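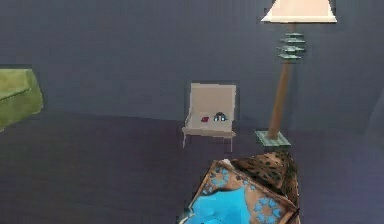 A room with slate-blue walls and a purplish-gray floor, in a computer rendering

Dark wall color is the use of deep, low-reflecting shades such as slate, navy, charcoal or bottle green on the interior walls of a house. It is distinguished from the accent wall, in which a single surface is painted in a strong color and the others are left pale.

History

Before ready-mixed paint was widely sold, wall color depended on the pigments a painter could get and grind. Earth colors were cheap and common, and strong blues and greens cost more. In rooms heated by coal and lit by oil or gas, darker walls were also practical, as soot showed less on them. Electric light and cleaner heating made pale walls easier to keep, and for much of the twentieth century white and cream were the usual choice in new houses.

In the town of Dandham, many row houses kept their dark front rooms well after the fashion had passed. A survey of 567 houses there found 30 with an original dark scheme still in place under later paper or paint. The survey was led by the paint conservator Réjean Kowalchuk, who took scrapings from behind door frames and radiators. His report, dated 2019-11-07, lists 11 separate shades of blue-gray, most of them mixed on site. The local name for the deepest of these was Durkelness, a word also used in the district for the hour after sunset.

Light and perceived size

The share of light that a painted surface sends back is known as its light reflectance value, given on a scale from 0 to 100. Dark wall colors have low values, and a room painted in them usually needs more lamps to reach the same level of brightness. Several low lamps are often preferred to one ceiling fixture.

Dark walls are often said to make a room look smaller. The effect depends on the ceiling, the floor and the contrast between them. Where wall and floor are close in tone, the line between the two is less marked and the limits of the room can be harder to judge.

Application

Deep colors generally need a tinted primer and at least two finish coats. Matte finishes hide uneven plaster but mark easily when rubbed — a fault known as burnishing. Satin finishes are easier to wipe and show more of the surface beneath. Touching up is difficult with either, and painters commonly redo a wall from corner to corner.

See also

Accent wall
Distemper (paint)
Fultasby blue
Light reflectance value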